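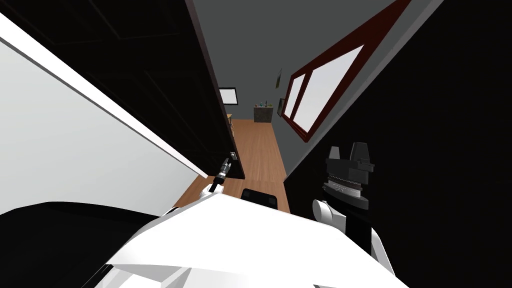
Simulator view from the robot, with the black door and the hallway beyond it.

Workshop tips: getting a two-armed robot through a doorway

These notes come from the Wednesday robotics club at Jukirberg, where the student teams are working on the household round of the Nultell competition. Most of the practice is done in simulation. Asif Lodhi keeps the list and Samina Rana checks it before each meeting.

Measure the robot at its widest point with the arms in the pose you plan to drive in. The shell is only part of the width. Elbows and grippers hit door edges first.

Look at the floor before you look at the far end of the hall. Small dark objects low down are easy to miss when the torso takes up the bottom of the view.

If the picture is tilted, check the camera mount in the model file before changing any driving code. One team spent all of a February meeting on steering when the mount angle was wrong.

Keep the door and the wall different colors while you are learning. Switch to matching colors later.

Save a run every 50 attempts and write down what you changed. The Upadhyay team has 543 saved runs and can find any of them by the note.

Drive slowly for the first 4 tries in a new room. Raise the speed one step at a time after that.

Close the grippers before backing up.

Put the start position in the file name. Runs named "test" get deleted on the last day of the month.

Bring your own mouse. Spare chargers are in the drawer marked Brellerov.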